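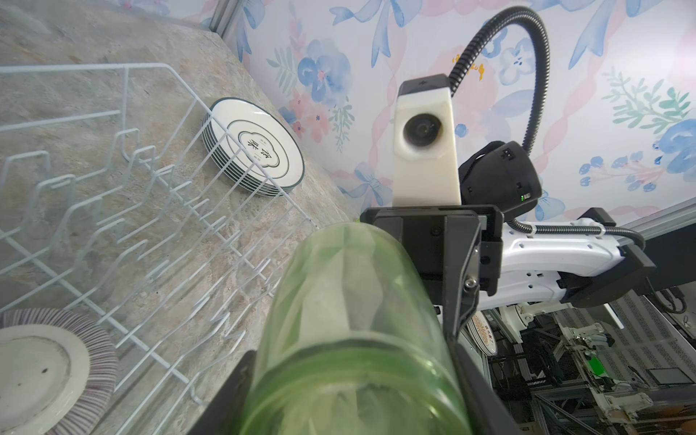 6/25/23, Elthorpe, back at the bench after lunch

Writing this up while the last of the Komstead skeins drip over the tub, so forgive the blue thumbprint on the corner of the page. I meant to keep notes as I went, the way I'm always telling everyone else to, and got as far as the wool weights before I was up to the elbows. The rest is from memory and from the scraps of masking tape I stuck to the wall.

The job is the green for the Vávra order. They want 1000 g of the two-ply in a single colour, evenly dyed, good enough to sit next to the sample Kristýna made for them in the autumn, the one she christened Grunent in the swatch book and then left no recipe for. Kristýna, if you're reading this, I love you dearly, but "weld then a kiss of blue" is no use to anybody! I spent a good part of the morning holding your swatch up to the window and trying to guess how long a kiss is.

**Scouring**

Komstead fleece is greasier than what we've been getting, and the spinners leave a fair bit of oil in. I gave the skeins a long soak with the plain soap, let them cool in the pot overnight, and the water this morning was the colour of milky tea. Did it a second time to be safe and it came out much cleaner. I do think this is where the patchiness crept in on the last lot of grey we did from the same farm. We blamed the mordant and we blamed the stirring (and I believe I blamed the weather), when the wool still had its raincoat on. A quick way to tell: drop a bit of the scoured yarn on cold water. If it sinks on its own, good. If it sits there like a duck, back in the pot. Today's sank.

Retied all the figure eights before going any further. They were far too tight from the mill. I know it's tedious and I know we all have opinions on what constitutes a loose tie, but please, looser than you think. There's a pale band on the old sample skein in the drawer that shows exactly what happens otherwise.

**Mordant**

Alum, with a little cream of tartar, the same proportions as the card over the sink. Dissolved the alum properly in hot water first and then added it to the pot, and waited for it to go clear before the wool went anywhere near it. Brought it up slowly, held it just short of a simmer for the hour, and turned the heat off and let everything sit. I'm more and more convinced the sitting does as much as the heating. It costs nothing except my patience, of which there is never as much as I'd like on a Sunday.

While it sat I swept, had a sandwich, and reread Yae's notes from the madder week. They're lovely notes. She writes down the smell of things! "Like a cellar with apples in it" for the second madder pot, and I knew precisely which afternoon she meant. I'd like us all to do more of this. For what it's worth the mordant pot today smelled of wet sheep and a bit of coin.

**The weld**

Dried tops from our own bed, last summer's cutting, which had been hanging in the paper sacks behind the door. Chopped them as short as I could stand to (the stems fight back, wear the gloves), and weighed out 198 g for the first bath. That was everything in the first sack, so the number has no wisdom in it whatsoever. It's simply what there was. I held the second sack back in case the colour came out thin.

Weld sulks if you boil it. I'd forgotten that until I caught it starting to roll and yanked it off the ring, and I think I got there in time, though there's a touch more brown in the liquor than I'd have liked. A pinch of chalk stirred in brought the yellow right up, almost alarming, like a child's drawing of the sun. That bit never gets old for me. The liquor was strained twice through the old pillowcase, which has now had enough of life and has a hole in one corner. Somebody please bring in another pillowcase. Cotton, no stripes, doesn't matter what it's been through.

Wool in damp, low heat, turned gently with the long rod every few minutes. I sat on the stool with my book and lost track of it a couple of times, I'll confess, but kept the skeins moving well enough that I can't find a light patch anywhere. The yellow is clear and a little cool, with none of the mustard we had from the bought-in stuff. If we never do anything else with that bed along the fence, it has earned its watering.

I kept one small skein back as yellow for the book. It's hanging on the nail by the window. Please don't "just try it" in the vat, whoever you are, and I think we all know who you are.

**The blue**

Now, the vat. I was nervous about it after it went flat on us earlier in June, and I fed it on Friday and then tried very hard to leave it alone. This morning it had a proper coppery skin on top and the liquid under it was a good yellow-green, and I may have said hello to it out loud. Checked the warmth, skimmed the flower off into the bowl, and let it settle with the lid on while the weld skeins rinsed.

For strength I took a draw of 1000 mL from the vat and let that down into the big tub of warm water that I'd already treated, so as to have a weak bath to work in, and left the main vat out of it altogether. It seemed fussy at the time and I nearly didn't bother. I'm very glad I did. Dipping straight into the vat, the first scrap went to a dark bottle green before I'd finished lowering it, handsome in its way and miles from what Vávra asked for. In the weak bath you can sneak up on the colour.

Five dips in all, short ones, with a good long airing between each. My notes to self, in the order I learned them:

- Squeeze the skein out under the surface before lifting. Drips put air into the bath and it goes off surprisingly quickly.
- Open the skein up with both hands as soon as it's out. The bits that stay folded turn late and turn differently.
- Wait longer than feels sensible between dips. The colour keeps creeping after you'd swear it's done.
- Rotate which end of the skein goes in first.
- Don't judge anything under the tube light. Take it to the door.

After the second dip it looked like celery. After the third I thought I'd arrived, and I was all ready to rinse, and then I took Kristýna's swatch out into the yard with me and saw I was still a shade on the yellow side. The fourth hardly seemed to do anything, which worried me, and I gave the bath a rest with the lid on and had a cup of tea. By the last dip it had come back nicely and the green dropped into place. I'd call it a match in daylight and very slightly warmer than the swatch indoors. The swatch has been in a book since the autumn and the wool has been in the world for an afternoon, so I'm not going to lose sleep over that until everything's washed.

**Rinsing and what's left**

Rinsed until clear, then the vinegar rinse, then clear water again. A bit of blue came away in the first rinse, less than I'd feared. The rub test on the white hanky shows a faint mark on the heaviest skein and nothing on the others. I'll wash that one again tomorrow before deciding anything.

The exhausted weld bath still has some colour in it. I've put a lid on it and left the odds and ends of handspun soaking to see what they make of it, mostly out of thrift. If it smells by midweek, tip it on the compost and don't ring me.

Still to sort out:

- Proper recipe card for Grunent, with weights. I'll draft it and Kristýna can tell me where I've gone astray. I'd like it to say what to look for at each dip, as the vat will never be the same strength twice.
- Light test. Card strips in the south window, half covered, from both the yellow and the green. Yae, would you wind these? Yours lie flat and mine look like bandages.
- The Komstead people should hear that the wool is beautiful and that the grease is costing us an evening. Kindly put, please. I wonder whether the mill could go lighter on the oil, and it might be a question for them both together.
- Label on the second weld sack. It currently says "tea?" in my handwriting and I can offer no defence.
- The long rod is splitting near the end and has started to catch on the yarn. I've sanded it for now. It wants replacing before the big pots come out again.

Yae came by as I was hanging the last of them and stood in the doorway for a while with her bike helmet still on, looking. She thinks the green leans towards gum leaves, the young ones, and that Kristýna's is more of a pea. We held them up in turn, went outside, came in, went out again, and by then the sun had gone behind the neighbour's roof and they both looked grey. To be settled in the morning, when everything's dry. I've left the swatch pinned to the end of the line so it gets the same light as the skeins.

Vat fed, stirred, lid on, blanket round it. Back door key is on the hook, and the kettle's full for whoever's in first.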